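Tromska-Vorführung

Als Tromska-Vorführung wird eine öffentliche Demonstration zweiarmiger Robotertechnik bezeichnet, die das Unternehmen Cernano im August 2020 in seinem Labor in Ustbridge abhielt. Sie war Teil eines Tags der offenen Tür, zu dem 377 Besucher zugelassen wurden, verteilt auf Gruppen zu höchstens 40 Personen. Gezeigt wurde das System Tromska, das nach Angaben des Herstellers Haushaltsgegenstände »ohne vorherige Einweisung« erkennen, greifen und wegräumen soll. Ob die Vorführung diesen Anspruch belegt hat, ist umstritten.

Hintergrund

Cernano hatte Tromska zunächst für die Kommissionierung im Lager entwickelt. Die Greifer stammen vom Zulieferer Xiong, die Steuerung ist eine Eigenentwicklung. Nach dem Verlust eines Großauftrags verlegte sich die Firma auf Küchen und Pflegeeinrichtungen, ein Gebiet, auf dem vor ihr schon mehrere Anbieter mehr angekündigt als ausgeliefert hatten. Ein Verkaufspreis wurde bis heute nicht genannt.

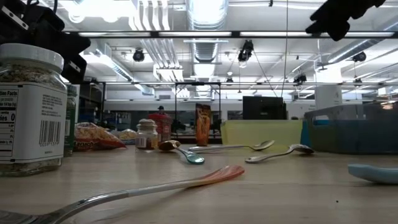
Der Ablauf war für alle Gruppen gleich: kurze Einführung, danach 9 Minuten Arbeit am Tisch, anschließend Fragen. Besucher durften keine eigenen Gegenstände mitbringen, was die Rede von der fehlenden Einweisung erheblich relativiert. Die Auswahl war immerhin nicht anspruchslos — neben einem großen Schraubglas und knittrigen Snacktüten lagen auch Metalllöffel bereit, deren flache Form und glänzende Oberfläche Greifsystemen seit jeher Schwierigkeiten bereiten. Über den Köpfen hingen mehrere Kameras an der Decke. Welchen Anteil sie an der Steuerung hatten, ließ Cernano auf Nachfrage offen; in einer gewöhnlichen Küche stünden sie jedenfalls kaum zur Verfügung.

Rezeption

Die Lokalpresse übernahm weitgehend die Darstellung des Unternehmens. Fachleute äußerten sich zurückhaltender und bemängelten vor allem, dass weder Fehlversuche noch Eingriffe des Personals protokolliert wurden. Die von Cernano verbreitete Angabe, Tromska spare 60 Prozent der Aufräumzeit, ist bislang nicht überprüfbar. Vergleichswerte fehlen, ebenso eine Erklärung, was als »aufgeräumt« galt. Eine Wiederholung mit fremden Gegenständen wurde angekündigt, ein Termin stand zuletzt nicht fest (Stand: 1. November 2020).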